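Clube de robótica abre a oficina ao público e põe o braço a lidar com sacos de plástico

O clube de robótica da Escola Secundária de Meireles abriu a sua oficina aos visitantes na tarde de 4 de novembro de 2022. Os alunos mostraram o projeto em que trabalham desde abril: um braço robótico que deve aprender a mexer em coisas de uma mesa comum, do tipo que se encontra em qualquer cozinha. O projeto chama-se Kodero e participam nele 11 alunos, do décimo ao décimo segundo ano.

A tarefa escolhida para este período é o saco de plástico com copos dentro. Parece simples para uma pessoa, mas para o programa é bastante difícil. Uma caixa tem sempre a mesma forma e o saco muda de forma cada vez que alguém lhe toca. Além disso o plástico é translúcido, e a câmara vê ao mesmo tempo o saco e aquilo que está dentro dele. Os alunos deixam também outros objetos na mesa, como um frasco de especiarias ou um suporte para canecas, e o braço tem de trabalhar com eles por perto.

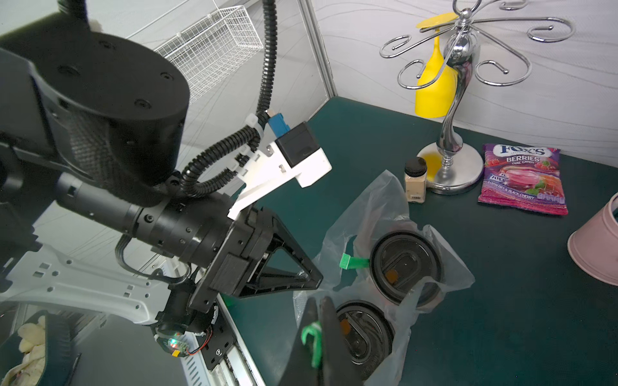 Marleny Echeverri explicou aos visitantes que o grupo começou com cubos de espuma e que passou para os sacos só depois das férias de verão. Na opinião dela, os cubos ensinaram pouco, e os alunos aprenderam mais nas primeiras duas semanas com o plástico do que em todo o período anterior.

Cada sessão do clube dura 40 minutos e tem sempre a mesma ordem. Um aluno prepara a mesa, outro conduz o braço e um terceiro escreve no caderno o que aconteceu em cada tentativa. Na sessão seguinte trocam os lugares. Até agora o caderno tem 130 tentativas registadas, com as boas e as más, e os alunos decidiram que não se apaga nenhuma. Os copos de papel são leves e rolam com facilidade, e por isso a posição inicial de cada um também é anotada.
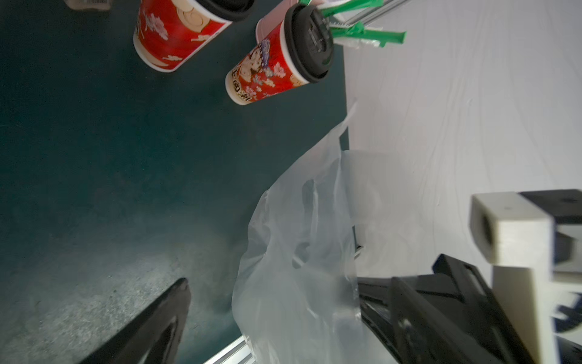 Um pai perguntou se não era melhor comprar uma garra já preparada para materiais moles, como se usa na indústria. A resposta dos alunos foi que já pensaram nisso, mas querem primeiro saber até onde se chega com dois dedos rígidos e um programa bem feito. Também há a questão do preço – o orçamento do clube para este ano letivo já foi gasto quase todo em cabos e em peças de substituição.

A parte que os visitantes seguiram com mais atenção foi o trabalho com o saco suspenso. O programa precisa de decidir onde fica a pega, e as dobras do plástico enganam com frequência o cálculo. Quando o dedo entra pelo lado errado, o aluno que conduz pode interromper o movimento com um botão e voltar ao ponto de partida. 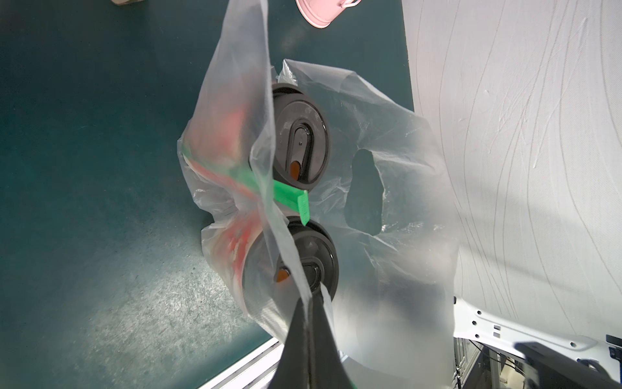

O saco com os copos junto ao dedo da garra, na oficina de Meireles.

Depois dos sacos, o grupo quer passar para objetos finos e compridos, que ficam de pé dentro de um recipiente. A dificuldade ali é outra: os dedos têm de descer com precisão entre peças que estão muito perto umas das outras, e um pequeno erro de lado pode deitar abaixo o recipiente. Para esta fase os alunos já escolheram um copo de metal cor-de-rosa em forma de caixote do lixo em miniatura. 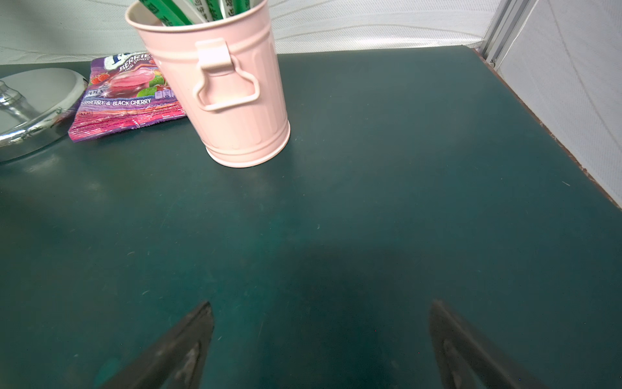 Próximo passo: o encontro de Hirnitz

O clube inscreveu-se no encontro escolar de Hirnitz, que se realiza em abril e onde cada equipa tem 30 minutos para apresentar o seu trabalho ao júri. A equipa de Meireles vai concorrer na categoria de manipulação de objetos do dia a dia. Entre os outros inscritos está o clube de Tiltcombe, com quem os alunos trocam mensagens desde o ano passado e que trabalha com tecidos dobrados.

A oficina fica no piso inferior do pavilhão de ciências. Os alunos do décimo ano que queiram entrar no clube podem ainda inscrever-se na secretaria, e não é necessário saber programar.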